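About Destarent

Posted in September by the Destarent office

Destarent is a small outfit that checks other people's automation before anyone signs for it. We started five years ago in a rented unit behind a tile warehouse, mostly because we were tired of watching demo videos. A demo video is the best run somebody had all month. Our customers have to live with the other runs.

There are eight of us now. We don't build robots and we don't sell them, and we take no commission from people who do. A buyer sends us the sales claims, we set up the job as it will be done on their floor, and we write down what happens.

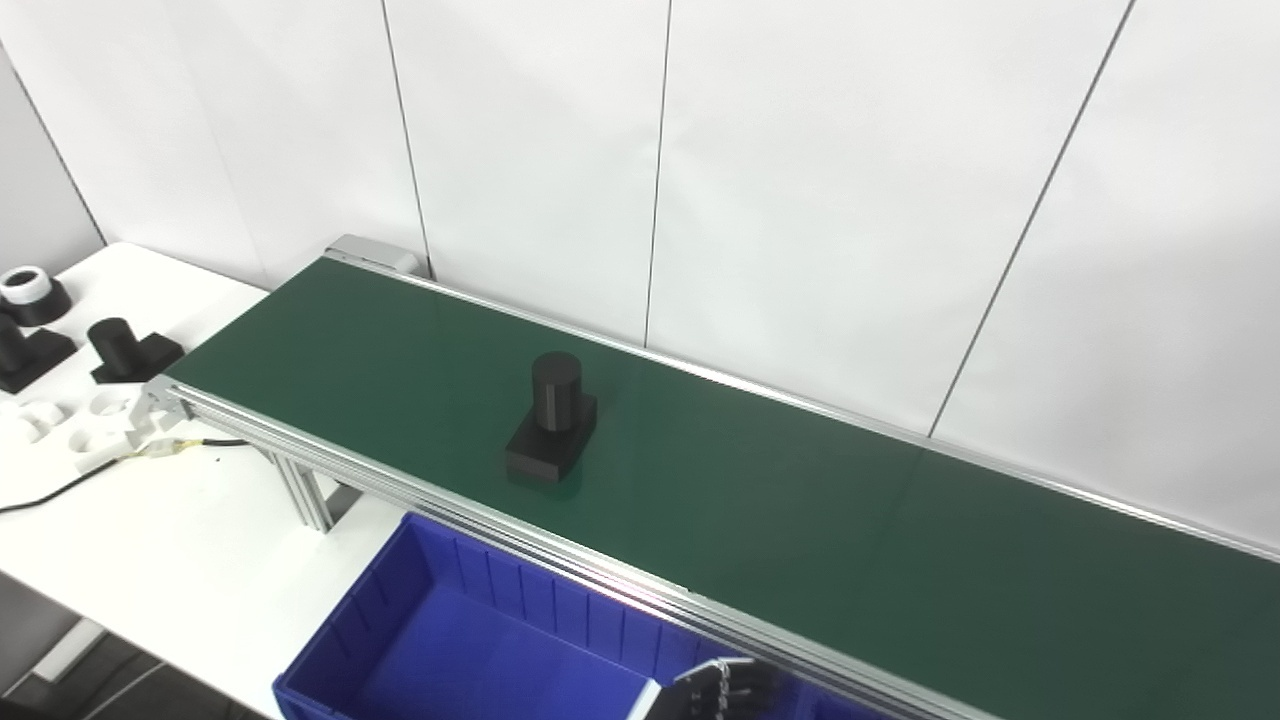 The report most people have heard about is Prutomance, so we may as well tell it properly. Prutomance was a handling program meant to move black cylinder-on-base workpieces and similar parts between a belt and storage bins, using a robot with fingered hands. The supplier, Cukunex, said it would stop safely whenever it lost its grip. We had our doubts about the word "whenever."

On the first afternoon it dropped a part and stopped, as promised. Later it dropped another and didn't. The hand closed on nothing, the software logged a good pick, and the arm carried on to the bin and let go of air. Then it went back for the next one. It did this 16 times before we hit the stop button, and every one of those went into the log as a success.

Nobody was hurt. The part that worried us was the belt, which had kept running with a loose piece on it while the arm reached across. The supplier's first answer was that our lighting was wrong. We changed the lighting and got the same fault. Their second answer was a software update, and that helped, though we still saw the arm start a move with the grip signal missing.

Our advice to the buyer, Pirzada, was to hold off. They did, and they fitted a separate sensor at the bin so that the robot no longer marks its own homework. We think that should be normal. It still isn't.
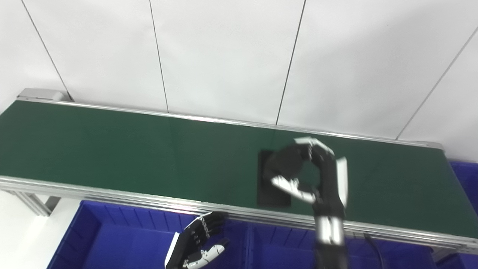

How we work now

Prutomance changed a few of our own habits too, since we had trusted the log for about 5 hours before anyone compared it with the bin. Every test now has a person counting parts by hand. The stop button is tried before the first run and again after any update. If a supplier wants to be in the room, they're welcome, but they keep their hands off the settings.

We can't promise that a system we pass will never fail. Be careful with anyone who does. If you have a quote on your desk and something in it sounds too easy, send it over and we'll read it.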